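Flovitz bedding starter kit: a long look after a season of use

I put off writing this review because I wanted to live with the kit for a good while first, and then March came and went and I was still finding things to like (and a few to grumble over). So pour yourself something and settle in, I do go on a bit.

For anyone new to it, Flovitz is a training package for two-armed robots that handle large cloth. You get a pretrained policy, a set of 1,242 teleoperated demonstrations of sheets and covers being straightened and tucked, the training scripts, and a slim paper by Tomás Meireles and Eduardo Sampaio that explains the idea behind it. We run it in Arnthorpe on the two-armed machine we already had, and we paid the small lab price.

The idea is a lovely one, I think. Most of the cloth policies I've tried look at the whole sheet and try to guess a finished shape for it. Meireles and Sampaio have theirs pick a single fold, bring both hands to it, and only then decide which way to pull. They call this "close pinch first." The two fingertips land near each other, the arms draw the cloth until it goes taut, and the policy reads the direction of the creases to choose the next move. It sounds fussy on paper, and I was ready to be disappointed!

Well, I wasn't. With the pretrained weights straight out of the package, our setup got the near side of a plain sheet squared up in 52 percent of tries, which was lower than the paper's number but far better than the Piras baseline we had been nursing along all winter. Then we recorded 123 demonstrations of our own, on our own bed, and fine-tuned overnight. After that we ran 700 trials over several weeks and landed at 81 percent. I was so pleased I printed the chart and stuck it on the fridge.

Setup took us the better part of an afternoon. The install script is kind to beginners, the calibration routine less so, and I had to run it 10 times before the left hand stopped closing a finger's width shy of the cloth. Part of that was my own doing (I'd skipped a page), but the manual could put the wrist offset step in bigger type. The support forum is friendly and quick, and Sampaio himself answered my second question with a corrected config file, bless him.

Where the method really earns its keep is the edge of the mattress. A sheet hanging in folds over the side used to send our old policy into a dither, with one hand tugging and the other wandering off to pat a pillow. 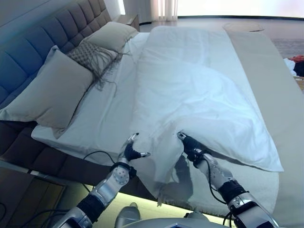 With the close pinch, both hands commit to the same bit of cloth, so the pull is even and the fabric doesn't twist away between them. It's slower, mind you. An attempt takes longer than it did under Piras, and if you're hoping to make up a whole house of beds before lunch you'll want to look elsewhere.

Thick covers are the weak spot. The demonstrations lean heavily toward thin sheets, and on a puffy duvet the crease reading gets muddled, so it will sometimes pull the wrong way three or four times in a row. The Jikwood add-on is supposed to help with that. I've got it on order and will update this page once I've had a proper go with it.

Four stars from me, and I'd buy it again. If you do get it, read the calibration chapter all the way through before you switch anything on, and save a copy of the original weights somewhere safe before you fine-tune.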